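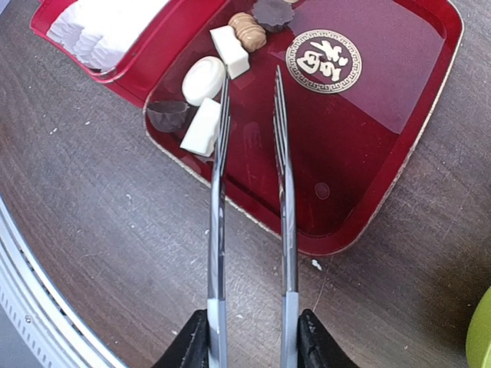

4.2 Splitting the catalog service

Figure 3. Assorted chocolates on a glossy red tray.

The most exciting result came from the catalog service. Before the split, Merard ran one large program that handled search, listings and viewing rights together, and any change to one part meant a full release of all three. Carrasco and Venkataraman broke it into 5 small services, each with its own data store, and moved the Toledo office over first.

We were delighted by how quickly the gains showed up! Median response time for a title lookup fell from 127 ms to 73 ms over a test set of 1596 requests - and the search team could now ship on its own schedule. Rights checks improved less, as they still wait on an older billing system. We return to that problem in Section 4.3, where Losia's caching layer is tested on the same requests.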